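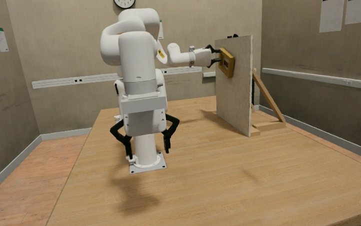 Darkard picture hanging strips, large size — 3 months in

Bought two packs of these when we moved into the rental on Arndale. Landlord is strict on nail holes, like deposit strict. $64 all in with the little level and the wipes, which stung a bit for what is basicly sticky tape.

Putting them up: easy. Wipe the wall, press, wait an hour, hang. The instructions are printed so small I had to get my sister to read them out. The wait matters. I skipped it on the hallway mirror and caught it with my foot. Bruise, no seven years of bad luck.

Hold is good on flat paint. Not on the bathroom wall, which has some kind of satin finish, and not on the brick, obviously. Kitchen calendar has stayed put right next to the kettle, didn't expect that.

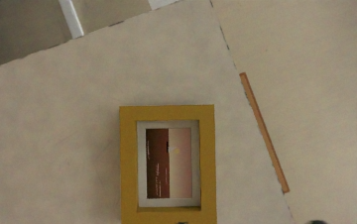 Yellow frame, thick border, pale gray mat.

Removal is where I take a star off. You're supposed to pull the tab straight down, slow. Did that in November when I moved the bedroom prints over a few inches. First one came off clean. Second one the tab snapped and I was in there with dental floss and a hair dryer at 11 at night. Took a flake of paint with it, size of a lentil. Touched it up, fine, but that's the exact thing I paid to avoid.

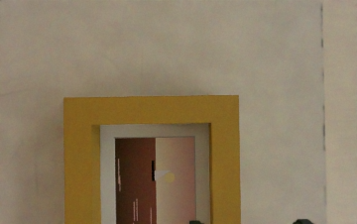 Compared to the Moreira ones I had in my last place — those were cheaper and the tabs were longer, but they gave up in summer heat. Ourania Makris at work swears by the Zornthorpe hooks. Haven't tried them, they look chunky and you'd see them behind anything thin.

Also the level is junk. Bubble sits off to the left whatever you do. Used my phone.

Would I buy again? Yeah for small stuff, wait for a sale tho. Anything heavy or with glass I'd just ask the landlord about a nail. 4 stars, would be 5 with a tab that doesnt snap.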